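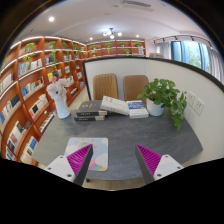 Table styling

Reading time: 4 min
Print | E-mail

Table styling (also tabletop styling, in older trade use "dressing") is the arranging of small household objects on a table so it looks finished but can still be used. Usual ingredients: a vase with flowers, a few thick books laid flat, sometimes a placemat. Applies to coffee tables, consoles, sideboards, and dining tables between meals.

Origins

Unclear. Keeping flowers on a table is very old. Books as decoration came later, once large hardcovers got cheap enough to leave lying out. The term shows up in store training notes from Westerberg, a furniture seller, written by window dresser Gunvor Isaksson. Her rule was one tall thing, one flat thing, and then stop. Later writers added to it, mostly without credit.

Books

Laid flat, spines facing the room. Two is the common stack; more then four tends to slide. Thick hardcovers in black, white or beige are popular, as they go with most tables. Gold lettering on a dark spine is much liked. A further book can be leaned on the stack at an angle, which breaks up the straight lines. Purists object to this (see Disputes).

Some are real books. Others are hollow boxes made to look like books, used for remotes, keys, candles. A decorator's supplier, Flarus, listed 300 titles one November, most with no pages inside.

Vase and flowers

Vase usually goes at one end of the row, next to the books, not in the center. White is the safe choice. Sculptural shapes, uneven rims and flared bases came into fashion with studio ceramics and stayed. Flowers in one color family: pale pink with white is standard, often with a single deeper bloom set higher than the rest. Artificial stems are widely used, no water needed, dust them with a soft brush.

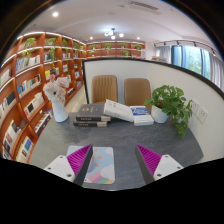

Placemats

The one working item in the group. Rectangular with rounded corners is the most common shape for children's mats. Prints include clouds, suns, rainbows, animals, letters. A mat marks out a place for a cup and protects the surface underneath. Wipe after use, store flat. Rolled mats curl at the corners and take days to settle.

In homes with children the mat stays out all day, so decorative items get pushed to the far side of the table and the near side is left free. Aslak Solberg called this the "back row" layout in his handbook for the Torkside housing project. Easy to reach over, easy to wipe.

Surfaces

Dark gray tops, stone or stone-look, show off white vases and pale flowers well. They also show crumbs, and rings from milk. Light tops are more forgiving but a white vase gets lost on them. Felt dots under the vase prevent scratching.

Disputes

Mainly over books. Librarian Britt-Marie Boström argued in a Drernum newsletter that a book nobody can pick up without wrecking the display is a brick. Isaksson answered that most of her customers did read theirs, eventually. The leaning book is a seperate quarrel: Solberg allows it, Isaksson's notes cross it out twice.

See also: Centerpiece; Coffee table book; Flower arranging; Placemat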